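Clalico Program in Student Robotics
Photo Gallery: Food Handling Project
Posted 13 Apr 2022

The Clalico Program in Student Robotics is offered each spring at the Lilside campus to students in their final two years of study. Enrollment is limited, and participants are placed in teams at the start of the term. Each team selects one household task and works on it through the May showcase.

The pictures on this page come from the Food Handling Project, in which students teach a robot arm to pick up a single item of food and set it on a plate. The work is carried out in the Fitzgerald Laboratory under the direction of the program coordinator, Kathleen Ó Flaithearta. Students are responsible for the written task plan, the operation of the arm, and the record kept of every attempt. To date, the teams have logged 2727 attempts, of which 386 were completed in the current round.
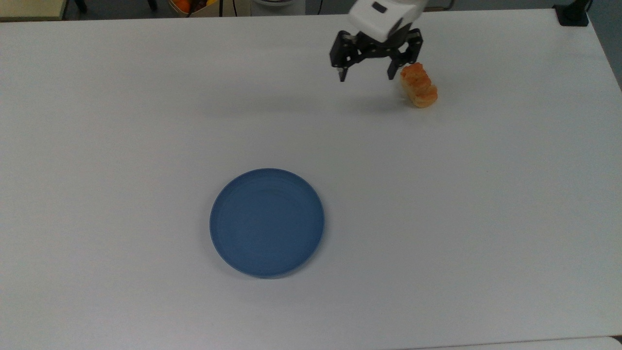
The gripper open beside a piece of toasted bread, with the plate still empty.

Bread was added to the task list at the request of the students. Their first plans called for firm objects of regular shape, and the teams asked to move on to items that vary from one piece to the next. The record sheet asks the operator to note the item, its starting place on the table, the approach chosen, and the final result. An attempt is counted as complete only when the fingers have let go and the item stays on the plate. Attempts stopped by the operator are entered separately and are reviewed by the full team at the end of the session.

Teams may change one setting between attempts. Larger changes must be written into the task plan and approved before the arm is used again.

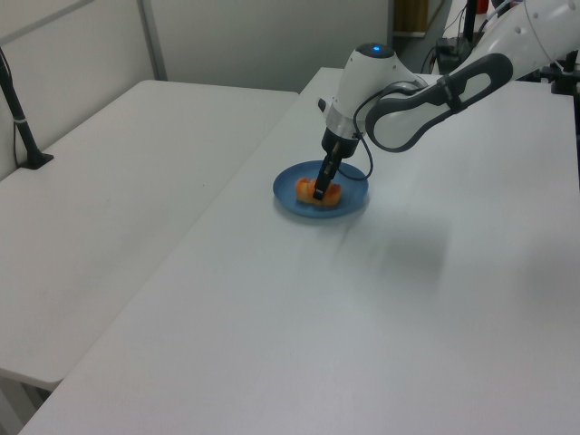
Soft foods make up the second part of the project and are graded on a separate scale. The Prerkance team has taken the lead in this area and is preparing the section of the final report that deals with grip force. With the fingertips pushed down into the middle of the orange piece, the food shows on both sides of them and the plate sits directly beneath, a position the team discusses in its notes on how far the gripper should be lowered. Those notes will be made available to all teams before the next round. Students are reminded that soft items are to be replaced whenever their shape has changed enough to affect the result.

Showcase and Final Reports

The May showcase will be held in the main hall at Lilside. Each team will give a short talk and answer questions from the review panel. Written reports are limited to 900 words, excluding tables, and must be submitted to the program office before the showcase opens. Late reports will be accepted only with the written approval of the coordinator.

Families and guests are welcome to attend. Seating is open, and no registration is required. Guests who wish to visit the Fitzgerald Laboratory after the talks should sign in at the front desk and remain with a member of the program staff while the arm is in use.

Applications for next year's program are available from the program office. Applicants are asked to include a letter of support from a teacher and a one-page statement describing the household task they would like to study. Prior experience in programming is helpful but is not required.

Questions concerning this gallery may be directed to Kathleen Ó Flaithearta at the Clalico program office.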